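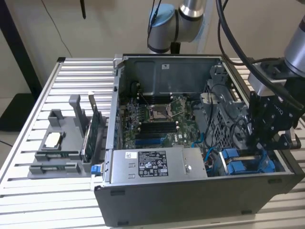
Radek Jireš doubts that most office desktops need replacing when their owners say they do. He would like to see the side panel come off first, and he would like somebody to look at the memory and the power supply before a purchase order goes out.

That is the thinking behind Tarneck's desktop repair program, which opens in Fullville in October. The shop will take in used tower computers, test the main parts one at a time and return a written list of what works and what doesn't. The intake fee is $19, and parts are billed separately.

Tarneck makes no promise that a repaired tower will keep up with a new one. Some won't. In a trial run the shop checked 1,441 desktops, and a good many were fit only for spare parts. Owners were told so.

"I've read too many claims about giving old computers a second life," said Hermenegildo Olvera, who runs the program. "If the board is bad and the case takes an odd-shaped power supply, I'm going to tell you to stop spending money on it."

Towers may be dropped off at the Ondrejka Building, door 3, until 2 p.m. Please remove drives holding private files. Monitors, printers and laptops are not accepted.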